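Neltari Bin Sorting: Data Card

Version notes, contents, known gaps

Summary

Neltari is a set of short recordings of small packaged goods being sorted between open plastic bins on a tabletop. The goods are mostly cartons, flat packets and cards of the kind found in a stockroom or a mail shelf. The set covers one activity only: moving an item from the bin it is in to the bin it belongs in. Unpacking, labeling and stacking are outside its scope.

Recordings were made at the Getthorpe and Rereddale sites. Both sites follow the same layout sheet, but the bins were bought separately and differ in size and rim shape. Do not assume that a bin of a given color has the same inside dimensions across sites.

Layout

Bins stand in a row across a light tabletop, long side or short side toward the front depending on the bin. The row is set by eye. Bins may be turned a little in either direction, and the gaps between them are not fixed. Position in the row (left, middle, right) is stored in the field bin_slot. Color is stored separately in bin_color. Two bins in one row may share a color, so bin_color alone is not a valid key.

Items are placed in one of three starting poses:

standing: item upright on its smallest face or edge
lying: item on a larger face
leaning: item against a wall of the bin, not vertical

The pose field records the state at the start of a recording and is not updated afterward. An item that tips over during the move keeps its original value.
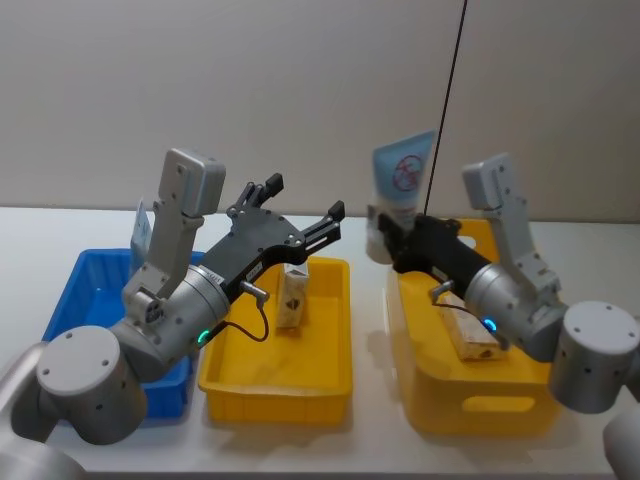 Pravesh Naidoo asked whether a box on its side should count as lying when it rests on a long narrow face, because in the Galang list the same carton would have been called "on edge" and he had been filtering on that term. The answer for this version is yes: any face other than the smallest counts as lying. The Galang term was dropped in September, and old labels were mapped to lying with no manual review. Users who need the distinction will have to relabel.

Item types

carton: closed cardboard box, with or without print
packet: flat, soft or semi-rigid
card: flat, rigid, single sheet
other: anything not covered above

Where an item could be either a packet or a card and only its top edge shows above the bin rim, the type is taken from the item list for that recording, not from the image. If the item list is missing, the type is set to other.

Print on cartons is not transcribed. The field has_print is true when any mark is present on any face, including faces that are hidden at the start.

Sorting rules

Each recording has one rule, given in plain words in the field rule_text. Wording was left as the site staff wrote it, including spelling. There are 8 rules in this version. Four of them refer to item type, the others to item size or destination slot. A rule that refers to size is relative to the other items in the same row of bins and should not be read as a fixed measurement.

Files

items.csv: one line per item per recording
bins.csv: one line per bin, with slot, color and site
rules.csv: rule identifier and rule text
notes.txt: free text from the sites, unedited

Recordings at Getthorpe are numbered from 100 upward. Lower numbers belong to Rereddale. The numbering has gaps where recordings were withdrawn.

Known issues

Handle cutouts are not annotated. A flat item that shows through a cutout is marked occluded all the same.

In 7 recordings from Rereddale the left and right slots are swapped in bins.csv. They are listed in notes.txt and will be corrected in the next version.

Rim thickness was left out of bins.csv for all yellow bins at both sites.

Last edited Thursday, November 7, 2024.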